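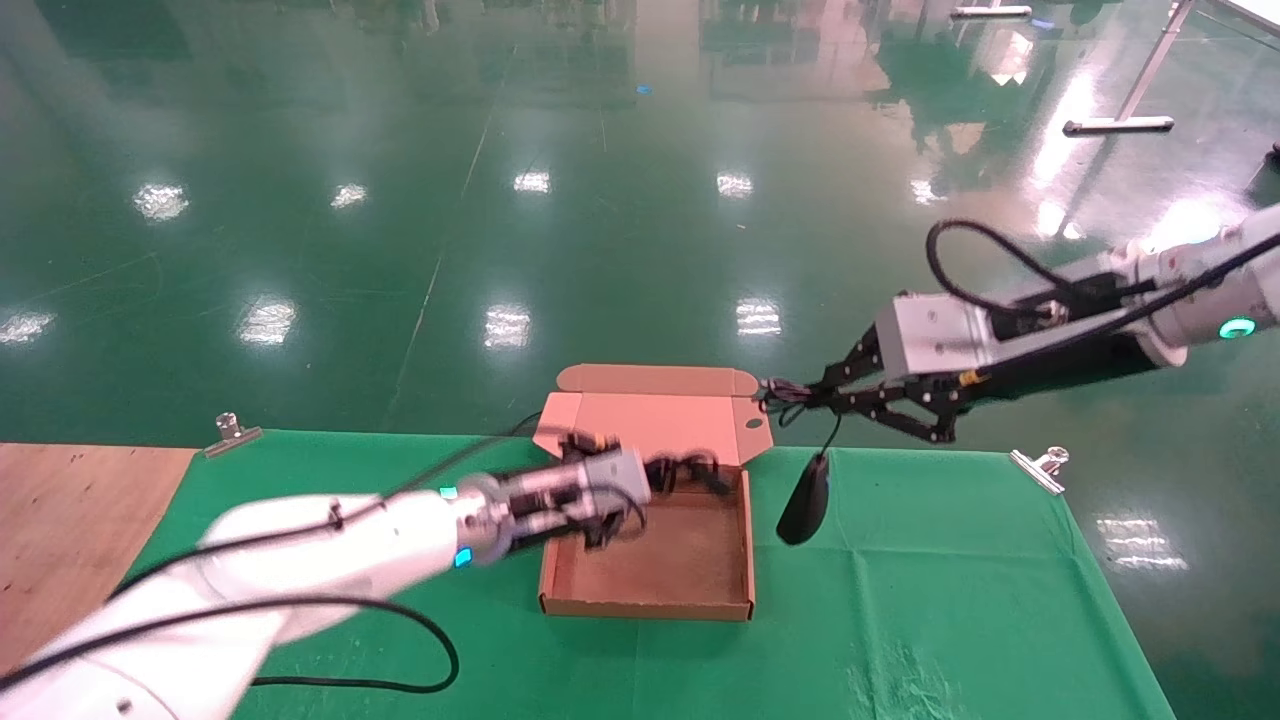
One mouse, one box, several thousand pounds' worth of arm.

7/10/25

I have been putting together next year's equipment budget, a job that mostly consists of finding out what I forgot in last year's. The arms were easy. Everyone agrees you need arms, so the two of them went through in June without a murmur. Then I asked for 956 pounds for what I had labelled "sundries" and was invited to a meeting.

Sundries, for the record, means tablecloths, clips, boxes and things to put in the boxes. Podwood quoted us for a proper fixed worktop and I laughed, then priced it up myself and stopped laughing. So the green cloth stays, and so do the clips, which remain the best value on the whole sheet.

Cables are the other headache. Stasetti will sell you a tidy sleeve kit for each arm, and Samarakoon will sell you one that costs more and arrives later. I have put down 2 kits from Stasetti and a line for "cable management, other", meaning a bag of ties.

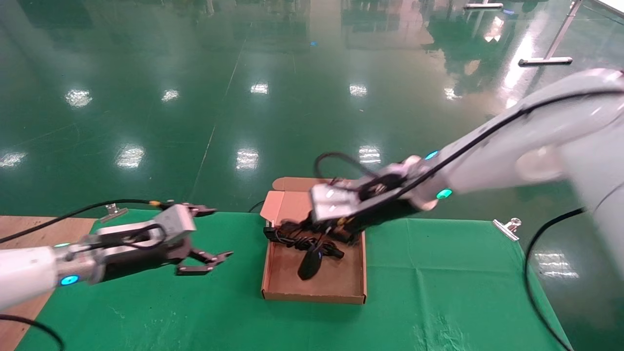 Right arm in among the cables, left arm waiting its turn.

Packing a mouse and a heap of leads is dull work, and cardboard doesn't last for ever. I've asked for 23 spare boxes. Finance wondered if we could manage with fewer by being careful. I said I'd pass that on to the arms.

Still undecided: whether to renew the Ketent service plan or keep the money back for a spare gripper. The plan includes a phone line. The gripper has fingers. I'm leaning towards fingers, but the renewal form isn't due until the end of the month and I haven't found it yet.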